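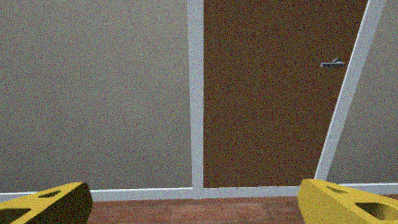

How to book an upgrade with airline points

Most people collect airline points the way they collect plastic bags, in the belief that they will come in handy one day. An upgrade is a decent way of using them up, provided you start early and don't set your heart on a particular seat. I have done it four times now, and been turned down rather more often than that.

I've used Graleck for the steps below, as it's the scheme I know best. Bastos works along the same lines with different names for everything.

Before you book

1. Check the fare type. The cheapest Graleck tickets can't be upgraded at all, a fact kept on the second page of the fare rules where it won't upset anyone. Look for the words 'upgrade eligible' before you pay.

2. Look for upgrade space. Log in, choose 'Use points', then 'Upgrades', and put in your route. A seat for sale in business is no guarantee that there is one for you – the airline keeps a separate and much smaller pile. February is usually kinder than the school holidays.

3. Work out the cost. My last trip, Stallbridge to Tisositz, is 2356 miles and falls in the middle band. Have the points in your account before you ring up. Points that are 'on their way' from a credit card count for nothing.

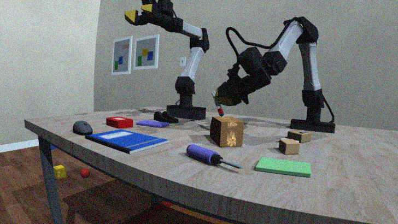
4. Book the ticket, then the upgrade. Do both in one sitting if you can. The website will let you do this on a good day. On other days it shows a blue circle going round, and you will need to phone.

If there is no space

Join the waiting list. It costs nothing, and the points stay in your account until the upgrade clears. Graleck ranks the list by status first and by fare second, so a Silver member on a dear ticket comes out ahead of a Silver member on a cheap one. I was once told I was 30th for a cabin that had plainly been full for weeks, and still packed my good socks.

Keep looking in the app during the last two days, when unsold seats tend to be let go. Turn notifications on, but don't rely on them. Mine came through over the sea.

Things that catch people out

Changing the flight cancels the upgrade, and you go to the back of the queue.

Taxes may go up with the cabin. I paid 200 pounds extra on the way home.

A meal ordered for economy doesn't move forward with you. Order it again.

Last checked 7 Sep 2019. Bands and fees do change, nearly always upwards.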